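Testing a policy against head tilt

The Buvari method trains a policy on views taken at many head angles, so that it still works when the robot's head isn't level. These steps repeat the main result from Styliani Dimitriou's report. You need the simulator and the Varnham room set installed.

1. Get the base policy
Download the base weights and put them in the weights folder. Run the short check script once. If it stops with a missing file, the room set is in the wrong place.

2. Set the tilt range
Open the settings file and find the head section. Set the tilt limit to 30 degrees either way. Leave the arm settings alone – changing both at once makes the results hard to read.

3. Make the training runs
Start the run script and let it finish. You should end up with 1,410 runs. Each one picks a new room, a new tilt and a new starting pose for both arms. Delete any run where an arm starts inside the furniture.

4. Look at some views before training
Open a few runs in the viewer. The walls and floor should slant, but the gripper and the thing you want it to reach must both be in view. In a bedroom run, check that you can pick out the nightstand and what is lying on top of it. A strong tilt is fine, even when the robot's own body fills the bottom of the view.

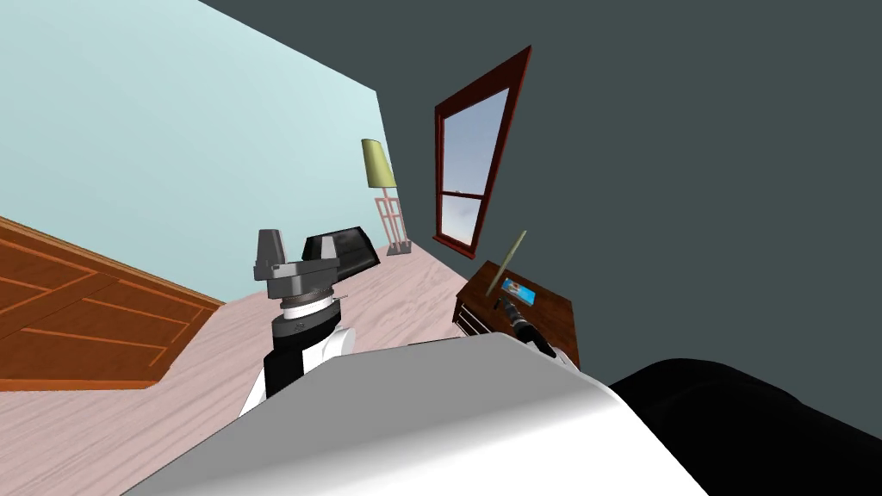 5. Train and compare
Train with 5 seeds, then test each one on level views and on tilted views. Report the two scores separately. Sandamali Haque's scoring script writes both to one table, with the base policy in the first row.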